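Call for home testers: Vallach two-arm tabletop kit
Location: Brurnport and nearby towns
Apply by: Wed 30 September

Vallach is a small company in Brurnport. We make a kit with two robot arms that learns simple table work: picking up cups, putting small things on a tray, clearing a place after a meal. The kit will go on sale in January. Before this, we want it to be used by people who did not build it and who will tell us where it is difficult.

We are looking for 40 testers. You do not need to be an engineer. It is enough that you can follow a written manual, use a hexagon key and write down what happened in clear sentences. Experience with teaching, cooking, sewing or repair work is as welcome as experience with computers.

What you will do

You will take part in two test periods, each one three weeks long. In the first period you come to our workshop and learn to guide the arms by hand, so that they can repeat a task later. In the second period you receive a kit at home and teach it tasks from our list. Most of them use ordinary tableware, with a patterned cloth on the table, because plain surfaces are too easy for the software.

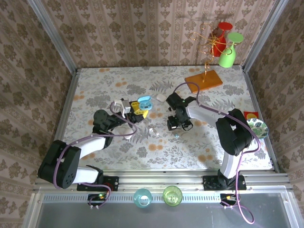 Do I need my own computer for the test?
No computer is needed from your side. We lend you a laptop with the Zekanora software already installed, and you return it together with the kit when the test is over.

Each test session takes 80 minutes. Please plan three sessions per week. You may choose the hours yourself in the home period, but in the workshop we are open only on weekday afternoons and evenings. After every session you fill in a short form: which task you tried, how many attempts you made, what was unclear in the manual. We read all the forms, also the angry ones.

What the kit needs at home

A strong table which does not shake when you lean on it. A wall socket near the table. A room where small children and pets do not come in during the session – this point is important and we will ask you to confirm it in writing. The arms are not very strong, but they do not know that a hand is in the way.

About the grippers

The gripper fingers are the part on which we most need your opinion. They can be changed without tools, and you will receive a second set to compare.
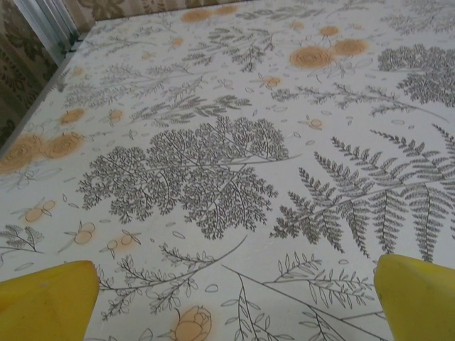 Please try both sets on the same objects and note which one you would keep. Thin handles and soft things are especially interesting for us. If a finger becomes loose or damaged, write to us and we send a new one, there is no cost for you.

What we offer

You are paid for every completed session, in the workshop and at home, and the payment comes at the end of each test period. Travel to the workshop by bus or train is refunded against the ticket. Testers who finish both periods can buy a kit at a reduced price, but there is no obligation to do this.

How to apply

Fill in the form on the Vallach site and choose "Cai test group" in the first field (Cai is our working name for this version of the kit). Tell us in a few lines what table you would use and at which times you are free. A photo of the table is helpful. We answer every application by e-mail, also when the answer is negative.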